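4.2 Adding a family contact for remote memorial viewing

Use this section if relatives abroad will follow a service through the Kistel page. You need the host login and the 8-digit family code from your Curneck welcome letter.

1. Open Settings and choose Contacts Abroad.
2. Enter the relative's name, country and time zone.
3. Type the family code and press Send Invite. One page can hold up to 129 contacts.

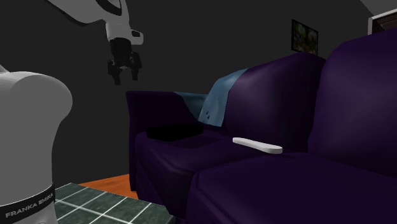
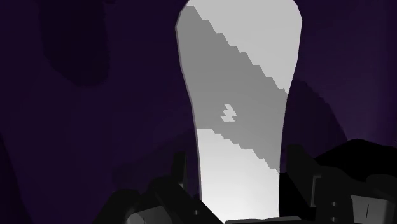
Set the page background before the first invite goes out, as guests receive the version that was saved at that moment. Go to Appearance, then Color. Very dark purple, as on the surface behind the pale upright shape in the second picture, needs white text — black captions will be hard to read on a phone. Press Save and wait for the check mark.

4. Ask each relative to open the invite and press Test Sound.

Note: Invites expire after 3 days. To renew one, select the name and press Resend.

Caution: Removing a contact also deletes any messages that person left in the guest book. Download the book first (see 4.6).

If error 446 appears, the family code has already been used on another page.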